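Back in Meireles, and I've lost my whole evening again

I had a plan for January. The plan was to finish the three half-played games on my shelf, write each of them up properly, and stop buying things in sales. Then Mostevico put out the winter update for Perkadeo and that was the end of that! It's ten past one in the morning as I type this and my tea has a skin on it.

If you haven't met Perkadeo before, it's a trading game on boats. You start with a leaky little cutter and a hold full of onions, and you go from island to island buying low and selling slightly less low, and after a while you own a warehouse and have strong feelings about the price of rope. My save file says 346 hours. I'd have guessed half that.

The update changes three big things and a heap of small ones. I'll go through the ones I've had time to poke at, in no sensible order.

First, the harbour at Meireles. It used to be one long quay with a menu at each end, and you could sail in, sell everything, and be gone before the gulls had finished their sound loop. Now it's an actual place you have to get about in. There are inner and outer basins, the tide matters (the inner one dries out if you're silly), and the pilots charge by how deep you're sitting in the water. I grounded my best ship within four minutes of loading in. I had to sit there with a cargo of lamp oil watching the water come back, and I loved it. I made a sandwich. By the time I'd floated off, the price had dropped and I'd lost 700 crowns on the deal, and I still came away grinning.

The pilots have names now as well, and they remember you. Mine's in a huff because I went in without him twice. I've been buying him pastries from the stall by the chandler's, which does seem to help, though I can't tell whether that's a real system or me being soft.

Second, weather. The old storms were a coloured blob on the map that you steered round. Now you get a falling glass and a change in the swell, and if you've paid for a decent mate he'll say something gloomy a few hours before. The map tells you nothing. I was worried about this one, I'll admit, having got very comfortable with the blob. But my first proper night crossing under the new system was the best half hour I've had with the game since I bought it. No music, just rigging noise and the lamp swinging, and the bow going down further than I wanted it to. I reefed far too late. I threw the onions overboard! I have never thrown the onions overboard.
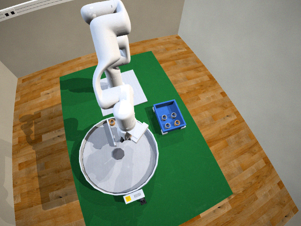
Yamuna Mudaliar thinks I'm being far too generous about all this. She told me the storms are lovely twice and then a nuisance, that she'd had three in one evening on the same stretch of water, and that a trading game where you can't plan a trade has forgotten what it's for. She also wants the blob back as a tick box in the options, for people who've only got forty minutes before bed.

I do see that, especially the forty minutes. A long crossing can now eat a whole sitting, and you can't save at sea unless you pay for the bigger cabin, which was annoying before and is a good deal more annoying with real weather about. A tick box would hurt no one. But I'd leave mine switched off, because I think the storms have finally given the small ships a point. In the old version there was no reason to keep the cutter once you could afford a brig. These days the cutter can duck in behind nearly any headland and wait it out, and the brig just has to take it. I've bought mine back from the fellow I sold her to. He wanted 1087 for her, the robber, and he'd painted her brown.

(She's green again now. Paint is cheap, for some reason. I hope they don't notice.)

Third is contracts, and this is where I've gone properly daft. Before, a contract was a line on a board: take this many barrels there, by then, get paid. They're now written as letters, and people send them to you depending on what you've done for them in the past. I've had one from a widow on the north islands who wants the same crate of blue crockery brought over every spring until she says stop. The pay is dreadful. I've taken it and I shall be doing it forever. I had another from a schoolmaster who didn't say what the cargo was, and it was goats.

You can write back, too. You pick from a handful of replies, so it isn't deep, but the tone seems to carry over. I was short with a spice merchant when he messed me about over a delivery date and he's been frosty ever since, all "as per our agreement" and no little extras in the hold. Meanwhile the widow has started putting jam in.

Ilango Namboodiri came round on his way back from work and I made him play for an hour (he'd only wanted to return a drill). He went straight for the most boring contract on the board, a salt run, did it perfectly, and made 2164 crowns without a single thing going wrong. I was quite put out. He has never played anything with a boat in it before! His method was to read the tide table all the way through before leaving, then to do what the tide table said. I'm told this is how the real thing is done as well.

So I tried it his way the next night, with a pencil and the back of an envelope, and it works a treat. If you're struggling with the new harbour, here's what I've been doing. I look up high water for Meireles and aim to be off the outer mark an hour before it. If I'm early I anchor in the lee of the lighthouse and wait, and if I'm late I go to the outer basin and pay the carters to lug it all round. The carters cost less than you'd think. They certainly cost less than sitting on the mud with a hold full of lamp oil.
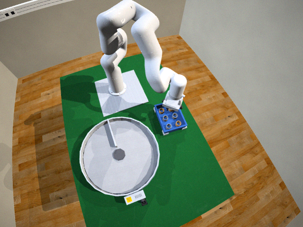 The small changes deserve a mention too, as there are some crackers among them. You can finally sort the warehouse by when you bought something as well as by what it is, so no more finding a forgotten sack of flour that's been going off since autumn. The ledger has a page for each ship. Ropes creak differently when they're old. You can sit down in the taverns, which does nothing at all, and I do it every single time. And the fishing has been slowed down to the point where I'd now call it fishing.

A few grumbles, to be fair to anyone thinking of picking it up. The text in the letters is tiny on my telly and the size slider only changes the menus. I've had one crash, when I opened the ledger while a pilot was climbing aboard. Old saves do load, but your ships get put back in their home ports, and mine had been halfway to somewhere with a hold full of cheese. I never saw the cheese again. And the tutorial hasn't caught up with any of this, so it still tells you to steer round the coloured patch on the map, and a new player will be looking for that patch for quite some time.

A few of you asked last time whether the Gamstead games night is still happening, and yes it is, upstairs at the library as before, with tea and the good biscuits. I'm bringing Perkadeo on the big screen and we'll pass the pad round, one crossing each, and whoever's holding it when the glass drops has to see it through. Yamuna's bagged the first go so she can get it over with in flat calm. Bring a pencil.

Right. High water's at twenty past four, game time, and I've got crockery to deliver.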